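The Basket Problem
How close are machines to doing the tidying?

10 Feb 2022

Ask a robotics engineer which chore is hardest and the answer is rarely the one a homeowner would give. Vacuuming was solved well enough to sell years ago. Dishwashing is a plumbing problem with a door on it. Picking up a light, open container and setting it down somewhere else remains unreliable, and it comes before almost everything else a person does in a laundry room or a stockroom.

Princess Magbanua runs manipulation trials at Galtemska, a small firm that writes grasping software for two-finger arms. Her group spent most of last April on baskets. The test set had 6 of them, in plastic, wire, felt and wicker, and the arm was given 630 attempts to move one from a marked start to a marked finish without tipping it.

Plastic went well. Its walls are stiff, its rim is a constant thickness, and a depth sensor returns a clean edge. Wire was poor for the opposite reason, as the sensor tends to look straight through it. Wicker sat between the two and took the most engineering time.

"The rim is never where the model says it is," Magbanua said. "You have a braid, so the thickness changes every few millimeters. If the fingers close on a high spot, you get two points of contact and the basket swings."

A swinging basket is a small failure until something is in it. With a load of folded towels, the center of mass moves during the lift, and the controller has to decide whether to grip harder or put the thing down. Grip harder and the weave deforms. The Galtemska software puts it down, backs off and tries again, up to 7 times, and then asks for help.

Vonosow, which fits arms to packing benches, takes a different route and avoids the rim entirely. Its fingers go under a tray that the basket already sits in. The method is quick, and it works for any customer willing to put every container in a tray. Shops will do that. Households, so far, will not.

Lighting is the other cost. A pale, matte bench is kind to cameras, but a basket throws a soft shadow on it, and early versions of the edge detector treated the shadow as part of the base. The arm would stop short and close on air. Jivavby, a supplier of training data, now sells sets recorded at the wrist under several lamp positions, and Magbanua credits them with removing most of those errors — though a sunny window can still bring them back.

For a shop floor with fixed lamps and one type of container, the work can be handed over now. For a home, the better question is how often the owner is prepared to be called into the room.

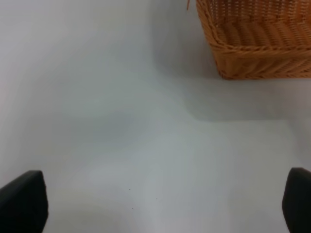
Abeysekara, the contract laundry that hosted a later round of trials, has kept one arm on its sorting line. It moves plastic bins only. Wicker is still carried by hand, and the company has set no date for changing that.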